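Locking Up: Household Tips for People Who Would Like to Keep Their Stuff

Most burglars are not masterminds. They are people who try a door, find it open and go in. I spent a summer fitting locks with Derek Hartley, and the number of customers who had paid for an alarm and then left the kitchen window up for the cat would make you weep.

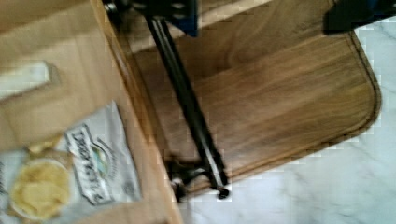
So start with the back door. It gets the cheap lock because visitors never see it, and burglars are fond of it for much the same reason. Open it and look at the strike plate, the bit of metal on the frame that the bolt goes into. If the screws holding it are as short as your thumbnail, a decent kick will have them out. Swap them for three-inch screws that bite into the stud behind the frame. Drill pilot holes first or you will split the wood and say things the neighbors can hear.

Sliding doors: cut a length of broom handle to fit the bottom track and drop it in. Cut it a hair short so you can get it out again without a butter knife. Ask me how I know.

Spare keys. Under the mat, under the flowerpot and inside the fake rock are all the same place as far as a thief is concerned. Give one to a neighbor you like. If you don't like any of them, get a lockbox with a code, and don't use your house number. My brother-in-law Bradley Goodall used 2000 on his, the year he got married, and it's also painted on a plaque by the porch.

Sheds get robbed more than houses on our street. Turn the hasp so the screws are hidden when the door is shut, and put carriage bolts through in place of the wood screws while you're at it. A ladder left lying behind the shed is a gift. Chain it to something that can't be lifted.

Put a lamp on a timer when you go away, and set it to go off at a bedtime a person might keep. A light that burns all night for 2 weeks tells everybody you're at the beach.

Write down serial numbers for the bikes, the TV and the power tools. Keep the list somewhere other than the laptop, which will be the first thing to go.

Check the outside lights in November, when it's dark by supper and you'll notice which bulbs are dead. Graphite in the locks the same afternoon, one puff each. Cooking oil gums them up – put it back in the pantry.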